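Rasivstead Equipment Reuse Program
Interim progress report to the Pokel Fund
Report date: 2020-09-03

1. Status

The program diverts retired office electronics from mixed scrap and sorts them into three streams: reuse as complete units, reuse as parts, and material recovery. The grant covers collection, intake, record keeping and downstream processing for a single contract term. The term target is 2000 units through intake. At the close of this reporting period the register held 1136.

Intake is slightly ahead of the plan submitted with the application. Sorting is on plan. Downstream reporting is behind plan, for reasons given in section 5. Two deliverables are late: the written acceptance specification for parts and the first reconciliation of outgoing weights. Revised handling of both is set out in section 7.

No change to the total budget is requested. A transfer between budget lines is requested in section 6.

2. Collection

Collection runs from two points, the municipal depot in Rasivstead and the loading bay of the Munetti warehouse. The depot takes small lots from offices, clinics and schools in the town. The warehouse takes palletized loads from larger donors and is the only one of the two with a dock leveler.

The load mix differs from the assumption in the application. Desktop computers and flat monitors were expected in similar numbers. Desktops have arrived in clear excess, mostly in batches from a single donor at a time, while monitors arrive in ones and twos and often without stands or power leads. Network equipment was not forecast separately and is now a regular part of the warehouse stream. Printers continue to be offered in spite of the published exclusion. Drivers have been instructed to decline them at the door, and the booking form was changed in July so that a printer can no longer be selected under "other office equipment."

Batch arrivals are helpful for sorting. A pallet of one model can be assessed once and the result applied to the remainder, subject to a check of each unit for missing parts. They are less helpful for storage. The depot was laid out for a steady flow, and a full pallet there blocks access to the battery cabinet until it is broken down. Large lots are now routed to the warehouse regardless of which point the donor is closer to. 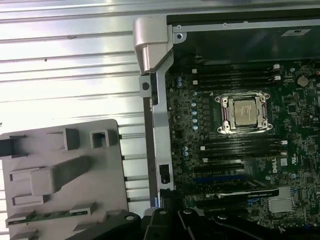
Transport costs per load have fallen as a result of the routing change, but the distance driven has increased. Both figures will appear in the annual statement once the fuel invoices are complete.

3. Intake and the register

Each unit receives a register number at intake. The entry records equipment type, maker, model, serial number where legible, donor reference, presence or absence of storage media, and an initial grade. Grades follow the scheme in the application: A for complete and presentable, B for complete with cosmetic damage, C for incomplete, D for material recovery only.

The register was moved from a spreadsheet to a small database during the period. The move was needed mainly to stop duplicate numbers, which occurred when the two collection points worked offline on the same day. Number ranges are now assigned by site. Duplicates created before the change were resolved against the paper tags, and the tags were kept.

Two weaknesses remain. The donor reference is entered as free text, so that the same donor may appear under several spellings. This does not affect unit counts but prevents a reliable donor summary. A lookup list has been drafted and will be loaded before the next period. The second weakness is the grade field, which is overwritten when a unit is regraded. The history is lost, and it is therefore not possible to say how often the initial grade was wrong. A separate field for the final grade has been added for new entries only.

Storage media are removed or erased before a unit leaves the program in any stream. Erasure is logged per serial number. Media that fail erasure are held in a locked container and sent for shredding, with a certificate returned per container. Donors who request individual certificates receive an extract of the log. A few donors have asked for certificates on units that arrived with the drive already removed; for these a statement of absence is issued instead, using the entry made at intake. 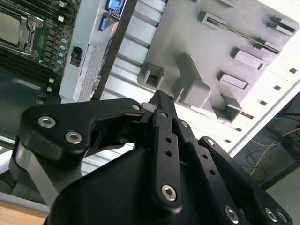
4. Sorting results

Desktops make up the largest part of grades A and B. Their age is the limiting factor, more than their condition. Many are sound but cannot run a supported operating system at an acceptable speed, and the schools and small offices that take complete units have stated minimum requirements that such machines do not meet. These units go to the parts stream even when nothing is wrong with them.

In the parts stream, memory modules, power supplies and processors have steady demand. Optical drives have almost none. Expansion cards are variable: network cards leave quickly, graphics cards are taken only when the model is recent. Plastic drive carriers and front panels have no buyer but are kept in limited numbers per model, as a missing carrier is a frequent cause of a grade C.

Monitors are sorted by a short powered test and a visual check. The main causes of rejection are backlight faults and cracked bezels. Stands have been standardized on a single mounting pattern where the panel permits it, which brought back into grade B a number of panels that would have been scrapped for lack of a stand.

Laptops are few. Most arrive without chargers, and a swollen battery is treated as an immediate removal to the outdoor cabinet. The procedure for this was reviewed by the depot's insurer and accepted without change.

Parts are stored in closed bins by type and tested status. Untested parts may not leave the site under any description. One bin of power supplies was found with the wrong status label during an internal check; the contents were retested, and the label color for untested stock was changed.

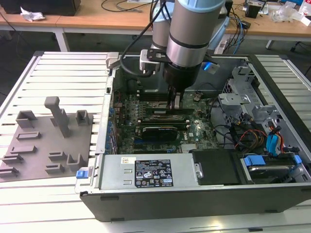
Does a unit that is stripped for parts count toward the 2000?

Every unit is counted once, at intake, and its later stream makes no difference to that count. Parts removed from it are recorded separately and are never added to the unit total. A complete machine assembled from the parts of several units keeps the register number of the chassis.

5. Downstream processing

Material recovery is contracted to Hämmerli. Steel and aluminum from cases, mixed boards, cable and mixed plastics leave in separate containers. The contract requires a weight note per container and a yearly statement of the recovery route for each fraction.

Weight notes have been received for steel, aluminum and cable. Notes for boards have been incomplete. The cause is a difference in units of account: the processor weighs boards after removal of heat sinks and brackets, while the program weighs them before. Neither party's figure is wrong, but they cannot be compared. It has been agreed that boards will leave with heat sinks already removed and that both weighings will be taken at that point. The earlier containers will be reported with the processor's figure only, with a note to that effect.

Mixed plastics remain the weakest fraction. Case fronts, drive bays and monitor shells are made of different resins, some with flame retardants, and marking is inconsistent even within one manufacturer's range. The processor accepts the fraction at a charge. Sorting by resin on site was considered and rejected on the basis of floor space — a sorting line would displace the parts bins — and the charge is carried in the operating budget.

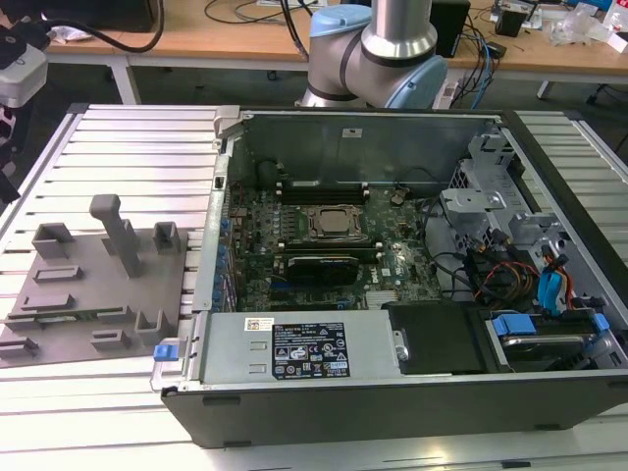

Cable was budgeted as a cost and has produced a small income. The income is credited to the transport line. No forecast is made for the remainder of the term, given the movement in copper prices.

6. Budget

Spending on collection, intake and storage is within the approved lines. The database move was carried out under the general administration line and did not exceed it. Overspending is expected on consumables (antistatic bags, labels, gloves and cleaning material), which were estimated from a lower share of desktops and a lower share of parts recovery than has occurred. Underspending is expected on monitor packaging for the corresponding reason.

The program requests approval to transfer the unspent balance of monitor packaging to consumables. The transfer does not alter the total or the payment schedule. A signed statement of accounts to the end of the period is attached separately, along with the erasure log summary and the weight notes received so far.

7. Late deliverables and next period

The acceptance specification for parts is in draft. Sections on memory, power supplies and storage media are complete. Sections on processors and boards are held back pending a decision on socket damage: at present a board with any bent contact is rejected, and it is proposed to allow repair where the contact can be returned to position and the board then passes a full test. The proposal increases test time and will be tried on a limited batch before it is written in.

The weight reconciliation will be submitted with the next report, using the revised method for boards described in section 5.

Other work for the next period:

Load the donor lookup list and correct existing entries against it.
Extend the final grade field to older entries where the paper tag shows a regrade.
Relocate the battery cabinet at the depot so that pallets no longer obstruct it.
Issue the revised donor guidance, including the printer exclusion and a request that chargers be sent with laptops.
Renew the storage agreement with Munetti, which lapses before the end of the grant term. Terms have been discussed but not yet confirmed in writing.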